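Week 4: Sleep and Shift Work
Handout 2, N. Nnaji

Circadian rhythm is the body's opinion on your roster, and it is seldom favourable. Know the difference between sleep debt (hours owed) and sleep inertia (the fog on waking — see also this tutorial). Read Oyewole, pp. 51 to 58, before analysing your own sleep diary. Naps count. Naps in my lecture also count, against you.

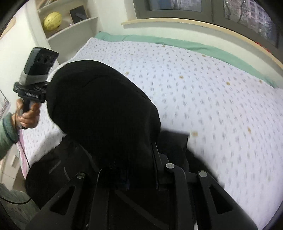

BUNDTON, June 16, 2025

Diaries are due in the grey box by 4 pm. Maximum 200 words, dreams excluded.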